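Ticket: Label printer on packing bench 2 skips every second label
Status: Solved, kept open for comments

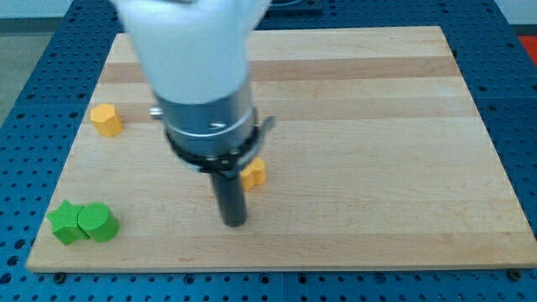 Site: Skorncombe, packing room
Opened: 8:10
Priority: normal, changed to high at 11:30

Problem as reported

The thermal label printer on bench 2 prints one good label, then feeds one blank, then prints one good label again. This started in the morning with the first orders. Yesterday evening it was printing correctly. The printer on bench 1 is the same model and it has no problem with the same orders.

The light on the front stays green. There is no error message on the computer. The print queue shows every job as finished, so from the side of the software everything looks fine.

What the packing team tried before opening the ticket

They turned the printer off and on. They opened the cover, took out the roll and put it back. They restarted the computer. After the restart the first three labels came out correctly and then the skipping came back.

First check, 8:40

I connected to the bench 2 computer from my desk and looked at the settings. Label size is correct, gap is correct, print speed is the default. I compared all the pages of the settings with bench 1 and found only one difference, the darkness, which is two steps higher on bench 2. I do not think darkness can cause skipping, but I made it the same to have equal conditions. No change.

I sent the test page from the driver. The test page also comes with one blank after it. Therefore the order software is not guilty, and I did not look into it more.

Second check, 9:25

I went to the packing room. The print head was a little dirty on the left side. I cleaned it with the alcohol pen and waited until it was dry. The labels are now sharper, but the skipping is the same.

Then I ran the calibration from the button: hold the feed button until the light blinks two times, release, wait. The printer should feed two or three labels and stop exactly on the gap. It fed seven labels and stopped in the middle of the eighth. I repeated it and it fed five and stopped almost at the right place, but not exactly. So the printer does not see the gap well. It finds one gap, misses the next one, and thinks that the two labels are one long label.

Third check, 10:15

The gap sensor is under the roll path, and on this model it can slide to the left and right. On bench 1 it stands in the center. On bench 2 it was also in the center. I blew out some paper dust from it and calibrated again. Better for maybe ten labels, then skipping again.

At this moment I thought that the sensor is dying and I wrote to Maltlow to ask about the price of a repair. They answered quickly and asked a question that I should have asked myself in the beginning: "Is it the same label stock as before?"

Fourth check, 11:30

It was not the same stock. The old box was finished yesterday evening and the first roll from the new box was put in before the first orders. Bench 1 still had a roll from the old box, and that is why bench 1 was good.

Both boxes are from Tulby and both have the same size printed on the side. There are 500 labels on a roll in both cases. But when I put the two rolls next to each other, the backing paper of the new one is visibly more yellow, and if I hold it against the lamp, less light comes through. The sensor works by light through the backing paper, so with the thicker backing the difference between gap and label becomes small for it.

To be sure, I put the new roll in bench 1 and the old roll in bench 2. Bench 1 started to skip on the fourth label. Bench 2 printed eighteen labels in a row with no blanks. I changed the priority to high because bench 1 would have the same problem as soon as its roll was finished, and then the whole room would stop.

Solution

In the driver there is an option for the sensor sensitivity, on the page "Advanced", in the lower part. It was on automatic. The steps which worked for me:

1. Put in the new roll and close the cover until both sides click.
2. Change the sensor sensitivity from automatic to manual.
3. Set the value to high and press Apply – if you press only OK, the value is not saved on this driver version.
4. Turn the printer off, wait ten seconds, turn it on.
5. Calibrate from the button. It must stop on the gap, two times one after another.

After this I printed a batch of 441 labels on bench 2 with the new roll. No blank labels. I did the same setting on bench 1 in the lunch break.

Still open

The value goes back to automatic if somebody reinstalls the driver. I wrote this on a paper and taped it inside the cupboard door with the spare rolls.

I asked Tulby if they changed the backing paper. No answer until now. We have two more boxes from this delivery, so the question is not urgent, but I would like to know it before the September order.

The blank labels from the morning are good labels, only not printed. Please do not throw them away, they can be used for writing by hand on the returns.

Comment added 15:50

Counter on bench 2 shows 1,235 labels for today, calibration tests included. Packing team reports no more skipping since lunch. The Magaña orders which were waiting went out with the afternoon pickup.

I canceled the repair request with Maltlow. I leave this ticket open until both printers have used one full roll from the new box, then I will close it.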